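The desk is finally up

9 September 2022

I finished putting the desk together last night, so the back room is now more or less an office. It took two evenings. I had set aside one.

I bought it secondhand from a woman in Zuvthorpe who was moving and wanted it gone by the weekend. She had asked for 148 and took 123 because I could pick it up the same day. New ones of about the same size were going for 400 when I looked in May, so I was happy with that. Kusum Sandhu lent me her wagon and helped me carry the top up the stairs. It is heavier than it looks, and the landing is tight. We took the paint off one corner of the wall and I still have to touch that up.

The legs and the frame came apart for the move, and the woman had put all the bolts in a sandwich bag. She thought there were 12. There were not. I went to McIver the next morning and matched the missing ones from the loose bins, which took longer than the drive. If you do this, bring one of the good bolts with you. I brought a photo of one the first time and it was no help.

Assembly itself is simple enough. Put the top face down on a blanket, loosely attach the frame, then the legs, and don't tighten anything until all of it is on. I tightened the first leg right away and had to undo it because nothing else lined up after that. Two people should turn it over. I did it alone and would not do it again.

Where to put it was the harder part. The room also has to hold the gray fridge, and there is only one wall where the outlet works for both. I tried the desk under the window first, but the sun comes straight onto the screen after lunch. Then I tried it on the opposite side and couldn't get the door all the way open. So now it's next to the fridge, with the rounded corner of the desk right up against it. Zanele Msimang says I will get tired of the humming. Maybe. I have worked next to worse.

The top is plain white and matte. I wiped it down with dish soap and a damp cloth, and most of the marks came off. A few faint gray smudges are still there. I tried baking soda on one and it got a little lighter, but I don't want to scrub the finish off, so I'm leaving them.

I like the white against the wood floor. I had been looking at a dark desk for months and I think it would have made the room feel smaller. The feet are flat, so I plan to put felt under them before I start shoving the thing around. The herringbone was the main reason I took this apartment and I would rather not scratch it.

Still to do: a lamp, something for the cables, and a chair that isn't from the kitchen.
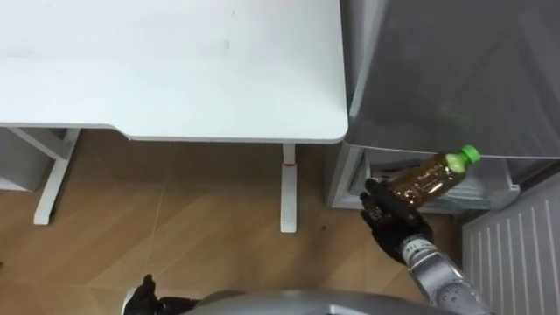
What I'm looking at for a chair

Two so far, the Flenutham and the Zudutent. I sat in the Flenutham at the store and the back was good, but the arms don't go down far enough to fit under the desk. The Zudutent I can only order online - returns are at my own cost, so I'm waiting until I can find one to try.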